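# Clumwood mug tree

A wooden stand for mugs, with a square flat base, one upright post and pegs on either side. It is part of the Clumwood range, along with the Moura tray and the Braser plate rack, and is sold on its own or with either of them.

Mugs hang by their handles, so the rims stay clear of the worktop and the cups take up less room than they would in a row. The stand suits ordinary mugs with a handle you can get two fingers through. Espresso cups with very small handles may not go over the pegs.

The base is 20 cm across and the whole stand is 35 cm tall. Please measure the gap under your wall cupboards before you order, and leave a little extra for lifting mugs on and off. It will stand on a bare worktop or on a mat. 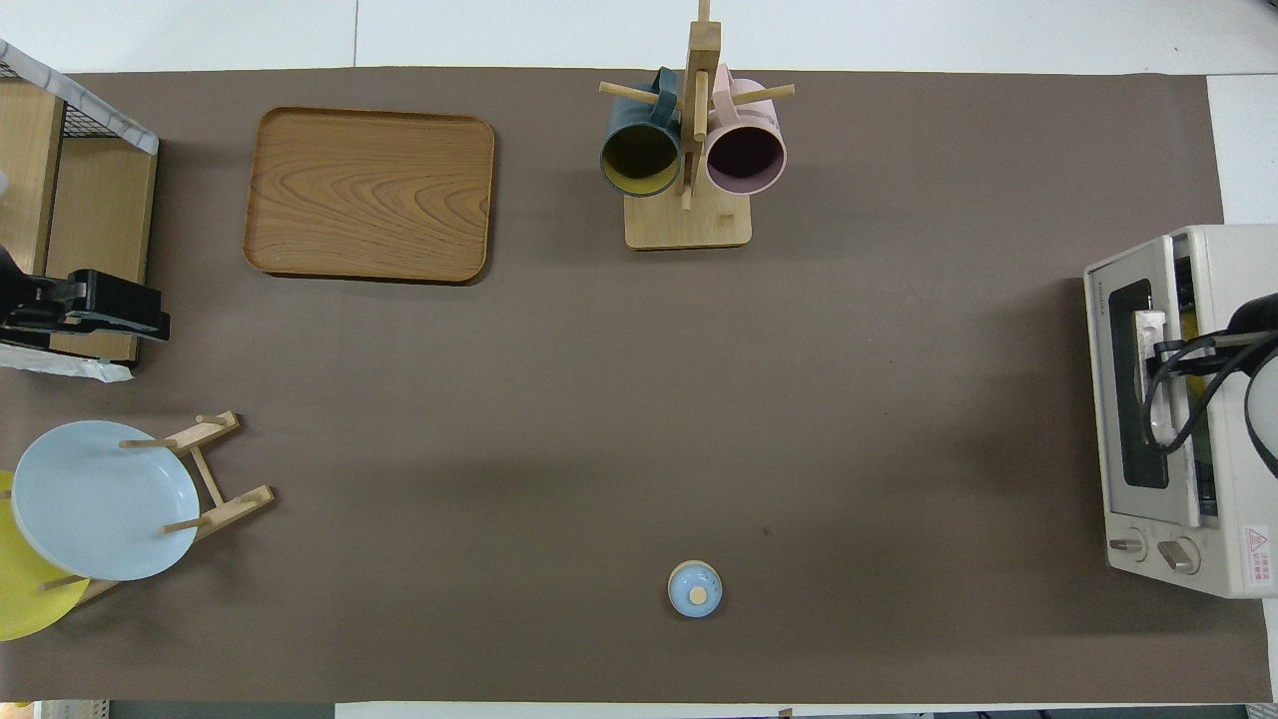 The post comes separate from the base and is fixed with one screw from underneath. The screw and key are in the box. Tighten it by hand and check it again after a week or two of use. The pegs are already glued in.

Load the pegs evenly. If you only have two mugs out, put them on opposite sides of the post. Heavy stoneware is fine, but start with the lower pegs.

**Care**

- Wipe with a damp cloth and dry straight away.
- Do not put it in the dishwasher or leave it to soak.
- Let mugs drain before hanging them up.
- Oil the wood when it starts to look dull. Any food-safe oil will do.

**Ordering**

The item number is 227. Orders placed before noon leave our Tadance warehouse the same day. Returns are accepted if the stand has not been oiled or marked, and the original box must be used.

Spare screws and keys are free. Spare bases are kept in stock, but we do not sell pegs separately, and a stand with a broken peg should be sent back for repair. Write to Jeferson Camargo in the parts department with your order number and a photo of the damage.

Page updated 6 October 2024.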